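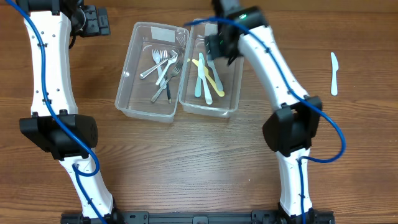

*Fig. 1. Cutlery task: forks in one tub, plastic knives in the other, one white knife still on the table.*

## Week 3 handout: what does a success rate tell you?

Course notes, D. Sandhu. Lab sessions run by Colleen Li.

Bring this to the lab. Read the Storkine report first, at least as far as the results table, and keep your highlighter away from the abstract.

The Storkine group trained a two-arm policy to sort cutlery on 290 demonstrations and reported 52 tidy runs. I have no reason to doubt the count. I doubt what people do with it. By the second page "sorted the cutlery in our trials" has become "can sort cutlery", and by the press summary it has become "ready for the kitchen". Your job this week is to catch the exact sentence where that happens.

### Before you believe a number

- Who decided a run was over? If the operator can stop the clock, the operator can rescue a bad run.
- Where did the pieces start? A knife laid square to the arm is a much easier pick than one lying across another knife.
- What colours were used? A policy trained on white plastic knives may have learned "white" and know nothing about knives. Our set has white, pale blue and yellow for this reason.
- What counts as sorted? Write it down before the first trial. Look at the fork tub in Fig. 1: there is a dark-handled utensil in with the forks. Does your rule pass that or fail it? Last year's groups argued over this sort of thing after the results were in, and every group settled on the answer that helped its score.
- Was the second arm needed? Two arms look impressive. If one of them is parked for the whole task, say so in your report.

### Lab task

Each group runs 26 trials using the Bautista baseline. Do not retrain it. Do not "just adjust" the table between trials either.

1. Agree on a start layout and sketch it.
2. Write your success rule in one sentence and have Colleen initial it.
3. Run all the trials. Log every one, including the ones where somebody bumped the table.
4. Swap logs with another group and score theirs from the video.

If the two scores differ, report both. I will take marks off for averaging them.

### On cable drag

Groups keep blaming the cables for missed grasps. Maybe. The blue ones do hang in wide loops, and on the right arm the cable comes down over the tubs. But "it was the cable" is a claim like any other, and so far I haven't seen a group test it. Reroute it, run the same layout again, and show me the difference.

### Reading

Storkine report, sections 2 and 4. The Resine reply is optional, bad-tempered and mostly right.

Logs are due at the start of the next lab.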